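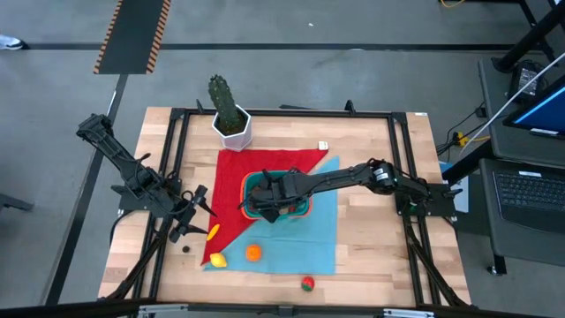 *Fig. 3. Play table with both cloths down and the basket set where the red and the blue meet.*

## 3. Laying Out the Market Table

By now you have the Hollby table standing level and the top wiped, so the dull part is behind you and the pleasant part can start. Give yourself 30 minutes the first time. After that it goes much faster, and most children will want to do half of it for you (let them – the cloths are very forgiving).

You will need the red cloth, the light blue cloth, the basket, and the bag of small play foods. All of them are packed in the flat carton marked Studel, under the cardboard divider. If your carton came from the Durport warehouse, the bag may be tucked inside the basket instead, so look there before you write to us!

### 3.1 The cloths

1. Shake out both cloths and smooth them with your hand. A cool iron is fine if the fold lines bother you, but do your ironing somewhere else and never on the wooden top.
2. Lay the red cloth first, as a big triangle. Its long edge runs along the far side of the table and the point comes down toward the lower left.
3. Lay the light blue cloth over part of the red one, spreading from the upper right down toward the front. Its lower edge should make a straight line near the front of the table.
4. Step back and look. If bare wood shows here and there, leave it, as the strips of the tabletop make a nice floor for the rest of the market.

**Note:** The cloths are meant to lie flat and loose. Please don't tape or pin them down. Tape lifts the oil finish, and pins have a way of ending up in socks.

### 3.2 The basket

5. Set the green basket with the reddish-orange rim near the middle of the table, right where the two cloths meet. It is the shop counter, the shopping bag and the harvest crate all at once, depending on who is playing, so it wants to be within everyone's reach.
6. Put a few pieces in the bottom before anyone comes to the table. We find that a basket with something in it gets played with sooner than a bare one, and it gives shy children an easy first move – they can simply take something out.

**Caution:** The basket is plastic and will warp near a radiator or in a parked car. Keep it out of the dishwasher, too. Lukewarm water and a drop of dish soap will do.

### 3.3 The play foods

7. Scatter the small toy fruits across the front of the table. Resist the urge to line them up.
8. Put one yellow piece by itself on the left corner of the red cloth. Ah-rin Jang, who drew up this layout for us, calls it the "first customer," and you are welcome to make up your own story for it.
9. Keep the rest of the bag back for later in the week. Eight pieces are plenty for two children.

**Caution:** Small parts. Not for children under three. Check each piece for cracks before play and throw away any that have split.

### 3.4 Clearing away

Foods go into the bag, the bag goes into the basket, and the folded cloths go on top. Replacement cloths can be ordered from Kasprzak under part number 168. Please say which color you need, as both share the one number.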